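The chemist in Nodarham moved to shorter hours in September, so I've changed how I do my tablets. I now pick up the repeats on Friday and fill the organiser that night.

It takes 10 minutes. The vitamin D goes in last – it rolls.
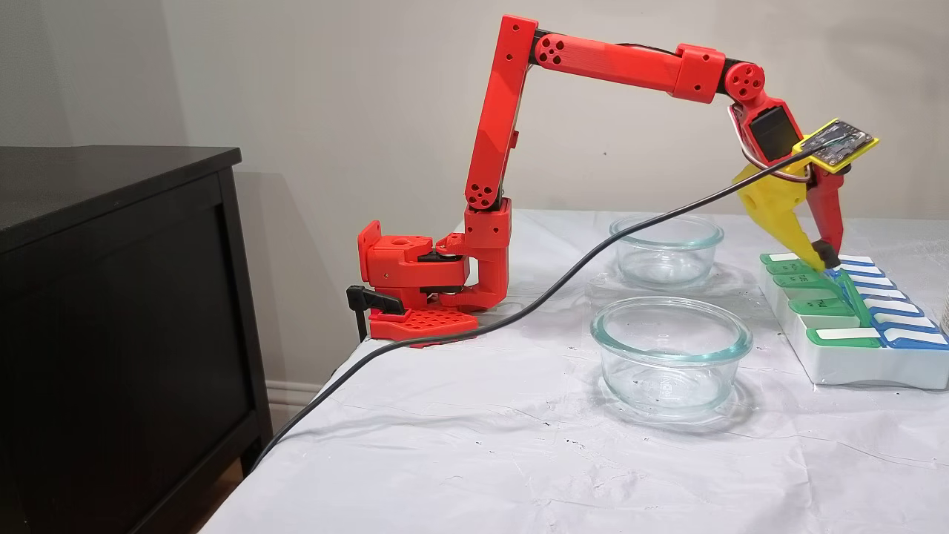

The weekly organiser, on the table.

My old one had a lid that popped open in my bag on the Umali bus. I've stopped taking it out of the house and carry a single day's worth in a small tin. The refill reminder is set for 200 tablets, which suits me fine.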